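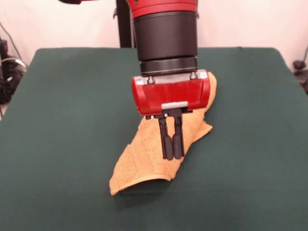

Como dobrar toalhas de rosto para caber tudo na prateleira

Dobrar toalha parece coisa que a gente já nasce sabendo, né? Pois eu passei anos dobrando de qualquer jeito e empurrando para dentro do armário, até que um dia abri a porta e caiu tudo em cima de mim. Desde então faço do jeito que conto aqui, e a pilha fica de pé (quase sempre!).

O que você vai precisar

Uma mesa, e só. Eu forro a minha com um pano grosso, que segura o felpudo e não deixa a toalha escorregar enquanto a gente alisa. Cama também serve, mas afunda, e a dobra sai torta.

Passo a passo

1. Pegue a toalha do monte por dois cantos do mesmo lado curto e dê uma boa sacudida. As minhas da Flalar são bem felpudas e pedem duas.

2. Estenda na mesa e puxe os quatro cantos para fora, de leve. Se a barra enrolou, passe a mão por cima até ela assentar.

3. Dobre no comprimento, em três partes: um lado até passar um pouco do meio, depois o outro por cima. As beiradas ficam escondidas — para mim essa é a melhor parte.

4. Agora dobre ao meio na largura, e ao meio de novo. Alise com a palma, sem apertar demais, que toalha esmagada fica com cara de velha.

5. Guarde com a dobra virada para a frente.

Quantas por pilha?

No meu armário, 7 é o limite. Com mais do que isso a pilha começa a pender para um lado e lá vou eu dobrar tudo outra vez. Levo por volta de 4 minutos para fazer uma pilha inteira, de preferência com o rádio ligado.

E as toalhas de banho?

Mesma coisa, só que antes de tudo dobro ao meio no comprimento. As da Baloch, que são mais finas, eu prefiro enrolar: ficam ótimas num cesto, e dá para ver todas as cores de uma vez.

Se a sua prateleira for muito rasa, troque as três partes do passo 3 por quatro. O rolinho fica mais gordo, mas entra!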